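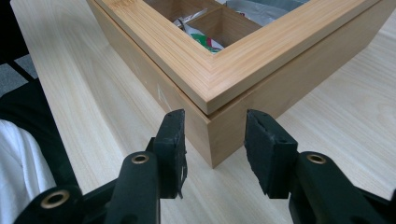
Figure 4. Finger pads open in front of a lidded bamboo tea box. The lid is slightly ajar, with a thin gap between it and the base.

Section 4: Finger pads, opening width and the lidded box exercise

This section applies to the Kivinholm hand-held gripper, as supplied in the Widarero demonstration kit. It covers checking and replacing the foam finger pads, setting the opening width, and recording your first full exercise with a lidded container. Complete Section 3 (camera mounting and pairing) before you start.

Allow an hour the first time through. Later sessions take much less.

4.1 What you need

The gripper, charged, with the camera fitted
One packet of replacement foam pads (two pads per packet)
The plastic scraper from the accessory pouch
Isopropyl wipes
A tape measure
A box with a lift-off or hinged lid, and a few light items to go in it

The kit does not include a box. A tea box with dividers is a good choice, as the compartments give you several places to put things. Avoid glass lids and anything with a magnetic catch until you have finished Section 6.

4.2 Checking the finger pads

The pads are a wearing part. They are cut from open-cell foam and will roughen, nick and tear at the edges with ordinary use.

1. Turn the gripper off at the handle and wait for the status light to go out.
2. Open the fingers fully by releasing the trigger.
3. Look at the face of each pad. A rough surface is acceptable. Bare plastic showing through is not.
4. Look along the borders. Small nicks and chips can be left alone.
5. Check for dangling strips. Trim these flush with scissors. Do not pull them, as the tear will run into the body of the pad.
6. Press each pad with your thumb. It should spring back within 2 seconds.

Compare what you see with Figure 4. One pad there has chipped and uneven edges, and the other has torn strips hanging from its lower side. Pads in that state should be trimmed before the next recording and put on the list for replacement.

Note: Loose foam can drop into the container you are working with. If you use real food packets or tea in your exercises, keep them sealed and don't return them to the kitchen afterwards.

4.3 Replacing the pads

Replace both pads together, even if only one is worn. A new pad is thicker than a used one, and a mismatched pair will pull the object to one side as the fingers close.

1. Turn the gripper off.
2. Slide the scraper under the top edge of the old pad and work downward. Keep the blade flat against the finger.
3. Wipe off any leftover adhesive and let the surface dry.
4. Peel the backing from the new pad. Line up its lower edge first, then press upward to push out trapped air.
5. Repeat on the other finger.
6. Close the fingers gently on each other and hold for 30 seconds.
7. Leave the gripper for 2 hours before lifting anything. The adhesive does not reach full strength until then.

Caution: Keep wipes and solvent away from the brass-coloured ring fittings in the finger arms. Do not oil these fittings. Oil will travel to the pads and spoil the grip.

4.4 Setting the opening width

The factory setting opens the fingers wide enough for most cups and small boxes. You may want to reduce it for fine work, such as picking one packet out of a compartment.

1. Find the width dial at the base of the handle. It has 4 positions.
2. Turn the dial to position 3 for lids and other rigid edges, or to position 2 for packets.
3. Squeeze and release the trigger three times. The fingers should stop at the same point each time.
4. If the stop point wanders, go to the fault table in Section 9.

Position 1 is reserved for calibration. Position 4 is fully open.

Note: On units shipped before September, the dial is marked with dots in place of numerals. One dot equals position 1.

4.5 Preparing the table

Use a level table with a plain or lightly patterned top. Wood grain is fine. Strong checks and stripes can confuse tracking, as can a glass top.

1. Place the box at least 300 mm from the table edge nearest you.
2. Turn it so that one corner points toward you. Both near faces of the lid are then within reach without bending your wrist.
3. Leave a small gap under the lid for your first few attempts. A fully seated lid is harder to start and is covered in Section 6.
4. Leave at least one compartment clear to receive an item.
5. Clear away anything else you could knock. Chairs and cloths beside the table may stay, provided they do not move during the recording.

4.6 Recording the exercise

1. Turn the gripper on and wait for the steady green light.
2. Hold it with the fingers apart and level with each other, so that the corner of the box sits between them in the camera view. Figure 4 shows a suitable starting position.
3. Press the record button once. You will feel a short vibration.
4. Move forward slowly and close the pads on the edge of the lid. Use only as much trigger as you need.
5. Raise the lid clear, set it down on the table and let go.
6. Pick up one item by its narrow edge and move it to the clear compartment.
7. Withdraw, open the fingers and press the record button again.

Keep your free hand off the table throughout. If you drop something, carry on to the end and mark the recording as a drop when you upload it. Dropped items are useful to the training service and are not charged against your plan.

Caution: Do not squeeze hard on foil packets. Foil will split along the seam well before the trigger reaches its limit.

4.7 Uploading

Dock the gripper and open the Hinds desktop application. Recordings appear in the left-hand column within a minute or so. Choose the ones you want, select "Lidded container" as the exercise type, and click Send. Do not undock until the progress bar has cleared.

Replacement pads can be ordered through the application or from the Clerndale parts counter. Quote part group 4 and the letter stamped inside the handle cover.

Section 4 last revised 1 August 2022. Continue to Section 5: Drawers and sliding doors.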